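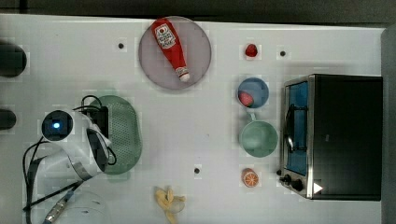 Most kitchens own twice the dishes they use, the consultant from Telton told me, and a colander is the first thing people refuse to part with. I had come to hear about Skostavis, the firm's decluttering course, which costs $398 and lasts nine weeks. I was not sold.

"You start with what you eat off," the consultant said. "One plate, one bowl, one mug per person. Then you see what you miss."

And the guests? "They come less often than you think."

Maybe. I asked where the figure of 73 percent came from, the share of graduates said to keep their counters clear. A survey, I was told, sent out in January. How many answered? "I'd have to check." Who sent it? "We did."

We talked about food left out, too. The course wants fruit in a bowl and ketchup in the fridge – fair enough, though my mother taught me that for free.

"People know it," the consultant said. "They don't do it."

I asked what happens in week ten. There is a follow-up course, sold separately.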